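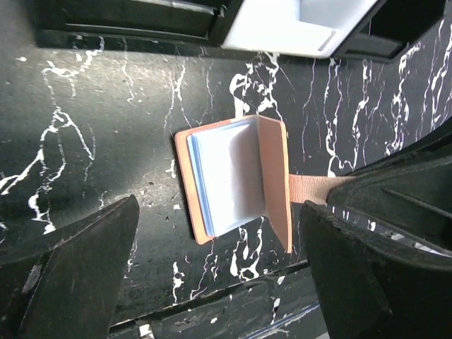
4.3 Recording the card holder task

This section covers one recording session for the card holder task, from placing the object to saving the episode. It assumes that the arm has been calibrated (section 3) and that the wrist camera feed shows in the Stamwood recorder window.

A session is 24 episodes on one object. Each episode starts with the holder closed on the mat and ends with it open and released.

Before you start

1. Wipe the fingertips with a dry cloth. Scuffs on the fingers are fine. Replace a fingertip if the rubber has split or lifts at the corner.

2. Open the recorder and choose Task > Card holder > Open. Type your operator name the same way every time. Bảo Khương and "bao k" are stored as two operators, and the per-operator totals will be wrong.

3. Set the lighting preset to 2. Auto exposure stays off for the whole session.

Recording an episode

1. Put the holder down closed, inside the reach of the arm, with the strap free. Change its angle and position from one episode to the next.

2. Move the arm to Home. Wait for the status light in the recorder to turn green.

3. Press the left pedal to start recording.

4. Bring the gripper down beside the strap with the fingers open wider than you think you need. Close on the strap and leave a little slack between the fingers and the cover.

5. Lift and draw the strap back until the cover swings open. Keep the movement slow and continuous. If you need to stop and think, end the episode and mark it Discard.

6. Lower the strap to the mat, open the fingers and raise the arm clear.

7. Press the left pedal again to stop. Choose Success, Fail or Discard.

Note: Fail and Discard mean different things. A missed grasp, a slipped strap or a holder that falls shut is a Fail, and it is kept. Use Discard for operator pauses, a hand in view or a dropped camera connection.

Note: If you miss the strap, you may try again within the same episode, up to 3 attempts. Recoveries are useful to the training run. Tick Contains retry before saving.

CAUTION: Do not pull with the strap at full stretch. The holder will slide with the gripper and the stitching can tear.

CAUTION: Keep your hands off the mat while the status light is green. Press the right pedal to hold the arm before you reach in to reset the object.

After the session

1. Click Check session. The recorder lists any episode with missing frames or a gripper signal that never changes. Delete these and record replacements.

2. Click Upload. Sessions go to the Detar server and show up in the review queue by the next morning. Mỹ Khúc reviews the queue every Wednesday.

The first release of the card holder set has 497 episodes. New sessions are added to the same set unless the mat or fingertips change. If either one changes, start a new set and record the part number in the Notes field.

For bag and pouch tasks, go to section 4.4.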